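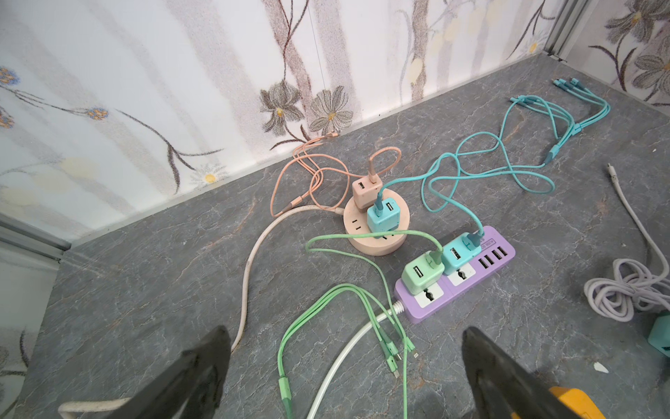 4. Setting up the Merneo in a shared kitchen

Read section 3 first if the unit is still boxed. Otherwise carry on.

4.1 Before you start

You need: the base, the mains lead, the Dillus hub, a phone with the Merneo app on it. Small crosshead screwdriver for the battery cover. Not supplied, sorry.

Caution: mains lead goes straight into a wall socket. Do not run it from an extension or a socket tower - kettles and toasters on the same lead will trip the lot.

4.2 Placing the base

1. Pick a flat spot, 38 cm clear of the hob. More if you fry a lot.
2. Keep it away from the sink. Splashes get in the vents.
3. Leave 7 cm behind for the lead. Don't bend it tight.
4. Peel the film off the feet. Press down, count to ten.

Note: feet won't grip on oiled wood. Use the flat mat instead, its in the small bag.

4.3 Pairing with the hub

1. Hub on. Wait for steady green.
2. Hold the side button on the base for 9 seconds. Light goes amber.
3. Open the app, tap Add, choose Kitchen.
4. Type in the code from the underside of the base. Write it down somewhere, the label rubs off.
5. Green on both - done. Still amber after 2 minutes, switch off and go back to step 1.

Caution: only pair one base at a time. Two in pairing mode and the hub picks whichever it likes.

4.4 Timers and sharing

Each person gets their own timers. Up to 9 people per base.

1. App, Settings, People, Invite.
2. They accept on thier own phone. You can't do it for them.
3. Pick a sound for each. The default beep is the same for everyone, change it or you'll all come running.

Note: old Grornel accounts still work. Sign in with the same email, skip the invite.

4.5 Cleaning

Unplug. Damp cloth, no spray. Dry before plugging back in. Vents - soft brush, once a month.

Steps checked by Ryota Miyazaki, 6th July. Fault lights are in section 5.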